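15 Feb 2021

So I finally did the bowl cull. I've been threatening to do it since we moved, and last night I pulled every last one out of the cupboard and stacked them on the floor, and wow. I own a lot of bowls for somebody who eats most of her dinners out of a saucepan.

The big mixing set can stay, no argument there. The chipped soup bowls went straight in the donate box and then straight back out again when I pictured somebody cutting their lip on one. Trash. Sorry, soup bowls!

What I got stuck on was the little ones. I paid $20 for a pair of small Konano dishes at a market years ago and I use them for everything (salt, hair ties, the last eleven olives). Then there's the fancy Flilloro salad bowl that my aunt gave us, which takes up half a shelf and has been used twice. Guess which one I felt guilty about?

My friend Tsehay Abera has a rule that a bowl has to look good with one piece of fruit in it. Just one! If it needs a whole heap of oranges to make sense, it's too big for your table. I laughed at her, but I've been going around the house with a pear ever since, and I think she's onto something. Small and pale wins for me almost every time. I do love a green pear against pink.

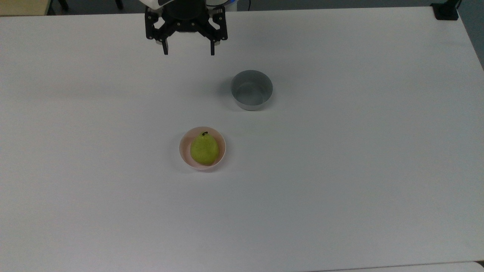
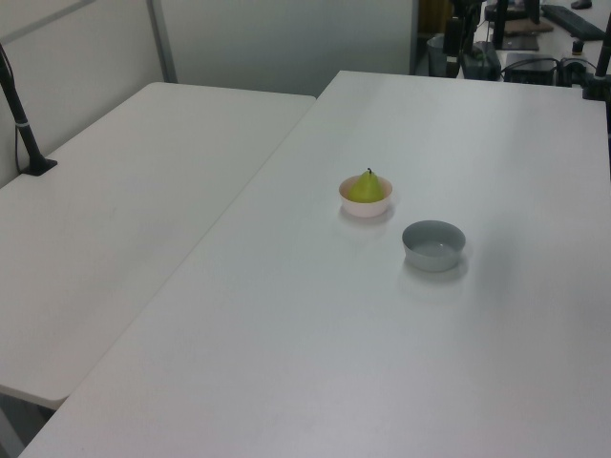 Anyway, the salad bowl is going to my sister, who has people over and makes real salads. That opened up enough room to move the colanders down from on top of the fridge, where they've been falling on me all winter.

Next up is the mug shelf, and I'm already making excuses. I gave myself 30 minutes for it this morning and spent most of that drinking coffee out of one of the candidates. It's the brown one with the wobbly handle, and I'm keeping it. If anyone wants four matching glass mugs that get way too hot to hold, let me know in the comments before the weekend and I'll put them aside for you.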